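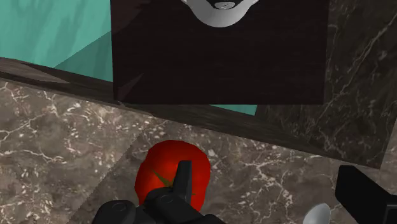

台所の片づけ、機械にどこまで任せられる? トマトとスプーンの段取りメモ
2022年8月31日更新

急ぎで書いてます。明日から棚の入れ替えなので今日中に。誤字はあとで直す。

「ロボットってもう台所の片づけできるんですか」という質問が6月からずっと来ていて、返事をためてました。先に答えだけ。うちの台所ではまだ無理。ただし、物の置き方しだいで「惜しい」ところまでは来てる。で、その置き方が人間の片づけにもかなり効く。なので今回はいつもの台所のコツに、機械の話を混ぜた回です。

材料はFlullikというシミュレーションの練習場。画面の中に台所があって、腕一本のロボットが調理台の物をつかんだり置いたりする。見せてくれたのは作業場Fakholmのダミアン・エレーラさん。野菜の扱いについてはアグスティナ・タピアさんに電話で聞きました。惣菜屋Duránの仕込み場の人。話が早い。早すぎてメモが追いつかず。

トマトのつかみ方

まずトマト。赤くて丸くてつるっとしてて、黒い指がもう手前まで来ている。人間なら何も考えずにひょい、のところ。

機械だと指が二本。平たい指ではさむ。向きを決めて、高さを決めて、力を決める。強いとつぶす、弱いとすべる。画面の中のトマトはつぶれても床が汚れないからいいけど、本物は汁が出ます。

人間のほうのコツ。
・へたをつままない。胴の太いところを下から支える
・熟れたのは片手に一個まで。欲張らない
・置くときはへたを下に。肩が張っている品種はとくに。ぐらつかないほうを下と思えばよし
・切るまでは重ねない。バットに一段

タピアさんいわく、新人が傷めるのはつかむ時より放す時だそう。「底がついてから指をひらいて」と毎回言うって。これエレーラさんに伝えたら、機械でもまったく同じと笑ってました。台に着く前に指をひらくと転がる。転がったトマトを追いかけるのは人でも面倒。

でこぼこのトマト問題

ひだのある大きいトマト、ありますよね。あれは丸いのより持ちやすそうに見えて、指の当たる場所で具合がかわる。谷に指が入れば安定、山に当たるとくるっと回る。トングでも同じなので、トングで取り分ける人は谷をねらって。

小さいのは逆に指が余る。ミニトマトは一個ずつ運ばない、器ごと運ぶ。機械にやらせる時も器ごとのほうがまだ望みがあるらしい。

スプーンが以外と難物

平らな台に寝てるスプーン。薄い。指が台にこつんと当たる。人間は爪を使ったり、端まですべらせて浮かせたりしてるんです、無意識に。

コツ。
・使いかけのスプーンは台に直置きしない。小皿かスプーン置き、なければ布巾を四つ折りにして、柄だけのせる
・柄を手前に向けて置く。次に取る人が助かる
・マグに立てるなら柄を上。深めのマグで。浅いと倒れる
・調味用と味見用は色を変える

布巾の上に柄をのせるやつ、指のすきまができるので取りやすさが全然ちがいます。手首を痛めてる人にもいい。母が去年ずっとこれでした。機械にも効くかとエレーラさんに聞いたら「効くでしょうね、でも片づいてない台所に来てほしいんですよね?」と返された。はい、そうです。

Junaterの採点表を見せてもらった

Fakholmで使ってる制御ソフトがJunaterという名前で、課題ごとに記録が残る。エレーラさんの手元の分で試行が1468回。そのうち「指定の物を指定の場所に置けた」が661回。半分いかない。

これを多いと見るか少ないと見るか。エレーラさんは「思ったより良い」。タピアさんは「うちの店なら初日で帰ってもらう」。わたしは電卓をたたいて、うーん、でした。皿洗いの後に皿が半分しか棚に戻ってないと思うと、それは手伝いと呼べるのか。でも夜中に勝手に半分すんでたら、ちょっとうれしいかも。

失敗で目立つのは、エレーラさんのメモによるとこのあたり。
・となりの物を押してしまう
・つかんだが持ち上げる途中でずれた
・奥の物に手前をまたいで届こうとして、ひっかける
・段差の上の物の高さを読みちがえる

ね、台所で子どもに手伝ってもらう時と同じなんですよ。

散らかった調理台の練習場

Flullikの台所、きれいに片づいてるかと思ったら全然。食べ物と食器と置き物がまざってる。うちみたい。

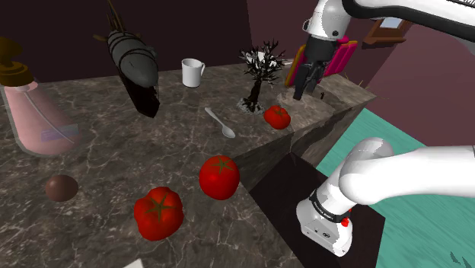
Flullikの調理台。トマトは手前と奥の一段高い所にも。右上から下りてくるのが二本指の黒いグリッパー。

この台を見て、最初に何を動かすか。家でやるならわたしの順番はこう。

1 転がる物を先に。左にある茶色い小さな玉みたいなの、ああいうのが一番あぶない。ひじが当たって床、踏む、で終わり。まず小鉢に入れる

2 次にトマト。手前から奥へ。奥から取ろうとすると袖が手前のにさわる。手前が空くと奥は楽になります

3 スプーンを拾ってマグへ。マグが奥でスプーンがその手前にあるなら、マグを持ってくるよりスプーンを持っていく

4 ポンプボトルは最後でいい。左はしに立ってるピンクの。口の向きだけ気をつける。運ぶなら頭を持たない、胴を持つ。頭を持つと中身が出る(やりました、二回)

5 飾りの木とか模型とか、細い枝や出っぱりのある物は調理台から引っ越し。掃除のたびによけることになるし、枝の間にほこり。油の飛ぶ場所ならもっとひどい

エレーラさんに同じ絵で聞いたら順番がちがった。機械に組むなら、まず枝のある木からできるだけ遠い物。細い枝は腕がさわりやすいし、位置もつかみにくいからだそう。で、段の上の小さいトマトは後回し。木のすぐそばだから。

なるほど、と思って、うちの調理台でもやってみた。花びんから遠い順に片づける。時間はいつもと変わらず。でも花びんを倒さなかった。先週は倒した。

段差は敵か味方か

調理台に一段高い所がある台所、増えてます。飾り棚にしがちですが、わたしは「今日使う物だけの場所」にしてます。味方にするなら、
・上に置くのは倒れても割れない物
・ふちから指一本ぶん内側に
・段の下に包丁を置かない。上から落ちた物を手で受けようとして危ない

最後のはタピアさんから。きつめに言われたので太字にしたいくらい。Duránでは段の上に置いていいのは布巾とボウルだけだそうです。

機械に向いてる仕事、向いてない仕事(今のところ)

聞いた話と、見せてもらった分だけでざっくり。

いけそう
・同じ場所にある同じ形の物を、同じ場所へ動かす
・マグみたいに立っていて、取っ手があり、まわりが空いてる物
・作業場なら部品箱の移しかえ。Fakholmでは樹脂の箱で試していて、箱の重さは200グラムまでと決めてるとのこと

まだきつい
・ぬれた皿
・袋物。形が変わるのでどこを持つか決まらない
・重なったスプーンやフォーク
・「いる物かゴミか」の判断

この最後のが大きい。紙切れ一枚、レシートなのかメモなのか、人間でも家族に聞かないとわからない。うちは「台に紙を置いたら夕飯までに捨ててよし」という決まりにしました。夫は一回泣いた。保証書だったので。

画面の中で練習して本物で通じるのか

これもよく聞かれる。エレーラさんの答えは「練習場で下手なものは本物でも下手。練習場で上手でも、本物ではやってみないと」。本物は台がぬれてる、照明が変わる、誰かがマグの置き場所を変える。洗剤のぬめりまでは、なかなか。

Fakholmの実機は作業場のほうだけで、台所にはまだ入れてないそうです。今年中にやってみたいと言ってたので、動いたら見に行く予定。トマト持参で。

今日からできる分まとめて

時間ないので箇条書き。
・寝る前、調理台の転がる物をぜんぶ一つの器に入れる
・スプーンの定位置を決める。右ききなら右奥
・ポンプ類は壁ぎわに寄せて、口を壁の方に向けない
・飾りは一つまで、調理台以外の棚へ
・トマトは一段、重ねない。へた下
・片づけは手前から。背の高い物や枝物のそばは最後

冷蔵庫に貼るならこの六行だけで足りるはず。

追記 コメントで「食洗機に入れるところだけでも機械にやってほしい」と。わかります。エレーラさんに聞いたところ、皿を立ててすきまに差すのが難しいらしい。はさんだまま向きを変えないといけない。詳しい話はまだ聞けてないので、次の更新の時に。

追記その2 スプーン置きの布巾、洗いがえは何枚かという質問。うちは3枚で回してます。色は全部ちがうのにしておくと、どれが今日のかわかりやくす便利。毎晩交換、朝には乾いてる。梅雨どきだけもう一枚足して。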